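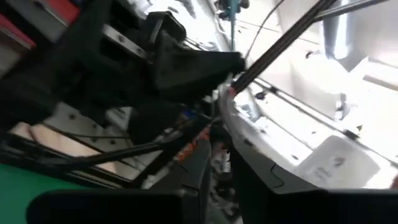
Ticket 695 — Prundeck cell, spare gripper + budget question
Status: open, waiting on purchasing
Site: Fesside
Owner: Cadi Beddoe

Gripper faults again this week. 7 stops on the day shift, all on close. Reseated the connector, re-ran homing, same thing. Swapped the cable from the bench — no change. So its the finger drive, pretty sure.

Asked Ruddock for a price. Repair is 94 an hour plus shipping, no fixed quote until they open it up. New unit they won't discount unless we take two. Need a decision before I send ours off, we have no spare and the cell just sits while it's gone.

Update, June 29, 2025
Purchasing says anything over 1000 goes on the capital list and that doesn't get looked at till October. Can't wait that long. Can we split it — fingers and drive kit now out of maintenance, full spare on the October list? Kit comes in under the limit, checked twice.

Also please add to the plan for next year:
- second cable set, same length as curent one
- service visit, Ruddock only does them in blocks
- mounting hardware, the Flevivstead cell takes the same bolts so order together

Running at reduced speed for now. Fewer stops, not zero. Don't put it back to full without asking me.

Flevivstead said they might lend us theirs for the repair window. Still waiting to hear. Will chase tomorow.

— Cadi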